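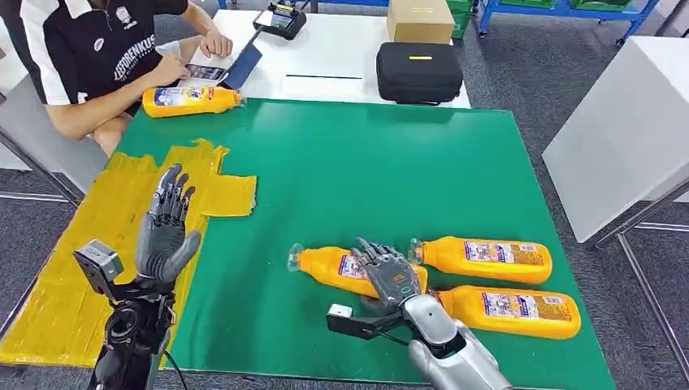
Right hand on the first of the three bottles on the green mat, left hand waiting over the yellow tape.

Questions people keep asking me about the bottle robot

I get the same handful of questions every time I post about this build, so I'm putting the answers in one place. I'll add to it when I remember.

What is it, in one sentence?

A two-armed robot with five-fingered hands that I'm putting together in a shared workshop and teaching to pick up plastic bottles. It's called Flutus. The workshop is called Vernaria, and no, I didn't name either one of them.

Did you build the hands yourself?

Oh gosh, no. I bought the hands and the arms used, and they came with no paperwork except a packing slip. My part is the mounts, the wiring, the wrist brackets and all of the software. I did try printing a hand once, years ago, and the thumb fell off every time I closed it!

Why bottles?

They roll! A block stays where you put it, but a bottle on its side will scoot away if one finger lands a bit early, so you find out fast whether your hand is closing evenly. They also have a cap end and a base end, and I want the robot to know which is which before it grabs. They're cheap too, and I can drop them all day long.

Why is the mat green?

Because Vernaria had a green one. It does help that yellow stands out well against it. My first tries were right on a white table and I spent a whole evening fighting glare -- the mat fixed most of that in the time it took to unroll it.

And the yellow tape?

That's my parking area for the left hand. I laid it down in a hurry and then kept adding strips, so it's a pretty lumpy shape and some of it is creased. I know. Several of you have written to me about the creases. Yellow tape near yellow bottles was also a dumb choice on my part, and the next round of tape is going to be blue.

What's on the wrists?

Sensor blocks on little black brackets, one per wrist. The brackets are on version 6. The early ones flexed when the arm stopped short, and then everything I measured was off by a hair. If you're making your own, go thicker than you think you need and put the screws where you can reach them with the arm mounted (ask me how I learned that).

Can it do both hands at once?

Sort of. Right now the right hand does the grabbing and the left one hangs out until it's told to move. I have a handover routine that passes a bottle from one to the other, but it's slow and I don't trust it yet.

How often does it get the bottle?

In my last long run I did 185 tries and it missed 14. Most of those were on bottles lying close together, where the fingers bumped the neighbor on the way down. Spread them out and it does a lot better, but real tables aren't like that, so I keep bunching them up.

What software do you use?

My own mess of scripts, plus a grasp planner I call Prurnia. I'm not sharing it until I've cleaned out the hard-coded numbers. Philomena Ó Riain has a copy and has been sending me fixes, most of them with the word "why" in the subject line.

Do you need someone else in the room?

I always have a second person there when the arms are powered. House rule at Vernaria and a good one. You can be sitting down, you can look at your phone between runs, but you stay where you can hear me yell "stop."

Can I come see it?

Sure! I'm usually there after 6 in the evening. Come in through the Wickramasinghe Street door, the front one sticks. Write first so I can tell you if the arms are in pieces, which happened for most of January.

What's next?

Standing bottles, then open ones with water in them. I've already bought the towels.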